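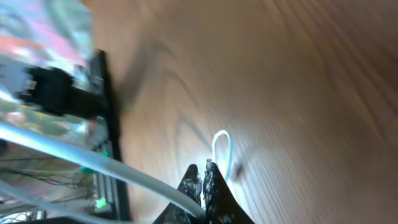
# Kenness Opens Cable-Handling Cell to Visitors at April Demonstration

**Two-arm workstation sorts mixed cables on an open tabletop; 17 visitors attend technical session**

Kenness held an open demonstration of its two-arm cable-handling workstation in April. The session was attended by 17 visitors from electronics repair, refurbishing and warehouse operations. It ran from 10 a.m. to 3 p.m. and consisted of a short briefing, two working periods at the table and a question period with the engineering staff.

The workstation is part of the Rarura project, which Kenness started in order to study how general-purpose arms handle flexible items. Cables were chosen as the first class of item. They change shape when touched, they overlap, and a planner that works well on boxes and trays has little to offer when one lead lies across another.

## Equipment

The cell uses two arms mounted side by side on a shared base, facing a plain wooden table. Each arm carries a two-finger gripper and a camera at the wrist. The wrist cameras supply the close view needed in the last part of an approach, when the fingers are near the tabletop and a thin lead may be the only thing standing clear of the surface.

No fixtures, trays or guides are used. Cables are placed on the table by hand in whatever position they fall. Kenness considers this a basic condition of the test, and visitors were invited to set out the cables themselves before each working period.

"A fixture would raise our numbers and tell us very little," said Zoi Theodorakopoulos, project lead for Rarura. "Our customers receive cables in bags and bins. The table is our approximation of a bin that has been tipped out."

## Work Shown

The task consists of three stages. In the first, one arm takes hold of a lead and lifts it clear of its neighbors. In the second, the other arm grips the same lead farther along, so that the length between the two grippers can be drawn out. In the third, the lead is laid to one side of the table with its connector exposed for identification.

Visitors followed the work from one side of the table and on a monitor showing the wrist views.
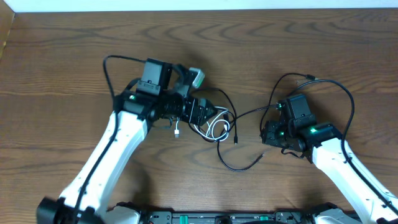
Handing a lead from one arm to the other remains the slowest stage. The second gripper has to close on a cable that may still be swinging, and the controller waits for the motion to settle before it commits to a grasp. The waiting time is set conservatively at present — the team plans to shorten it once the motion estimate has been checked on lighter leads.

Thin cables are harder than thick ones. A thick cable holds its curve and can be approached from above. A thin one tends to move when a finger touches it, and white leads on a bright patch of table can be difficult to separate from glare. Several visitors asked about lighting for this reason. Kenness has kept ordinary overhead room lighting and does not intend to add a dedicated light source during the current phase.

## Results to Date

The Rarura cell has logged 3,755 grasp attempts since the present gripper fingers were fitted. Of the cables in the internal test collection, 242 have been handled at least once. The collection is due to grow to over 600 before the next phase, with more short adapters and more leads of mixed type.

Failed grasps are recorded along with successful ones, and both were discussed at the session. The most common failure is a double pick, in which the gripper closes on two leads where one was intended. The system detects most double picks when the lead is drawn out, then lowers both and starts again.

"I came to see how it recovers," said Carter Marchand, operations manager at Grulell, a refurbisher of office equipment. "A person on our line drops a cable and picks it up again without thinking. I wanted to know what the arms do at that point, and how long they take over it."

Marchand added that Grulell has made no decision on automation and attended for information only.

## Next Steps

Kenness will move the cell to its Poirier site after the current test series. The table and arm spacing will be kept the same so that results can be compared. Work there will cover coiling and tying, which the present cell does not attempt.

A second demonstration is planned at Poirier once the move is complete. Places will be limited by the floor space next to the table. Firms wishing to attend may send a short note on the cable types they handle to the Kenness demonstrations desk, and may bring up to five sample leads for use in the working periods. Samples should be unpowered and free of adhesive labels.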